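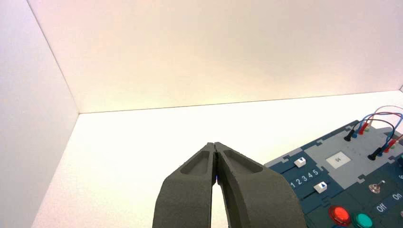 Notebook, November, bench 3

Hide glue batch trials, continued from the Undwood pages. Starting again with fresh stock as the old jar had gone stringy and smelled bad when I opened it.

Weighed out 115 g of the Stallside granules, the medium grade. Cold water to cover, then a bit more. Left in the fridge overnight. By 7:30 the granules had swollen and taken up nearly all the water, with a few hard ones at the bottom that needed stirring loose. Last batch I skipped the overnight soak and gave it two hours, and I think that is where the lumps came from.

Pot on at 8:10. Brought it up slowly and held it at 140 F. The Zeltis warmer overshoots when it is first switched on, so I let it settle with plain water in the jacket before the glue jar went in. Magdy has been saying to do this since spring and I should have listened. Once it settled the thermometer hardly moved.

Consistency: ran off the brush in a thin unbroken stream, then broke into drops right at the end. Valentina likes it a little thicker than that for rub joints. I left half as it was and let the other half sit uncovered for an hour to lose some water. Marked the jars THIN and THICK on tape.

Test joints. All maple offcuts from the Qudah table job, planed the same morning, edges checked against each other with a lamp behind. Made 18 in total, 6 to a group:

A – thin glue, wood at shop temperature
B – thin glue, wood warmed first
C – thick glue, wood warmed first

Warming was done on top of the radiator with a towel under the pieces, turned over once. They were warm to the hand but I did not measure it. Should have. Will borrow the surface probe next time.

Group A was a nuisance. The glue started to gel before I had the second piece down on a couple of them, A2 and A5 for certain. I could feel them grab and stop sliding. I left them in the set anyway and put a pencil cross on the end grain, so don't mix them up with the others. Shop was cold when I did these, the heat had only just come on.

Group B slid nicely and then pulled up tight after a few strokes. Good squeeze-out along the whole length. C was much the same, with more squeeze-out and a slightly heavier line to look at. I could see the line on C without glasses. On B I had to tilt the piece toward the window.

No clamps on any of them. Stood on end against the back wall and left alone. Please don't move them until they have been broken.

Cleanup: warm water and a rag while the squeeze-out was rubbery. It peels if you catch it at the right time, a little under an hour in today's conditions. On A4 I waited too long and had to scrape.

Afternoon. Valentina came by and asked about adding urea to the thin jar to get more open time. I have not tried it in this batch and don't want to change two things at once. We took a small cup of the thin and set it aside for her with a lid on. She will write up her own page. She also thinks the Stallside is stronger than what we were getting before and may want more water than the old numbers call for. Possible. The old numbers are on the Undwood pages, inside back cover, in Magdy's writing – the 7 that looks like a 1 is a 7.

Turned the warmer off at 4:15. Both jars cooled, lidded, in the fridge, second shelf. They set to a firm jelly by the time I left. The thick one didn't dent when pressed, the thin one did a little.

To do:
Break group A first, with the hammer and vise, same as before, and write down wood failure or glue failure for each one.
Keep the broken halves, taped in pairs.
Reheat the thin jar and see if it still runs the same. Two reheats is my limit for anything that goes out of the shop.
Order another bag of the medium grade. What's left will do one more batch.
New brush. This one is shedding and I picked 2 bristles out of C3.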